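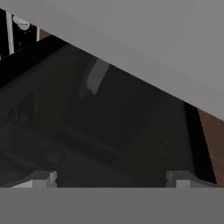 Ticket: door and transfer tasks fail the release check
Project: Plunia kitchen sim
Opened by: Cestix integration
Status: open, fix in review

Big progress on this one! The Akbridge practice note asks for 2 things before any appliance task ships: a stated contact limit and a stop condition that works mid-motion. Our door task had the first and only half of the second.
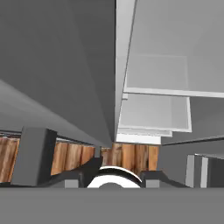
Gripper view, wood surface behind the fingers

Pulled the log. Step 3,243 is where the stop request gets queued behind the motion command. Love a bug you can point at.

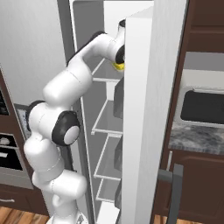
Page 2

Rule for door work, updated: no new arm target while the gripper is touching the door, unless the contact check has passed. Please put the limit in the task file, where reviewers can read it.

Microwave transfers get the same treatment. Speed cap goes to 100 mm/s near the opening

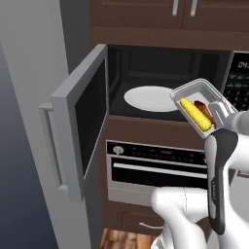 and stays there until the gripper has released and backed out. Rerunning the set on the Abubakari build tonight, will post logs!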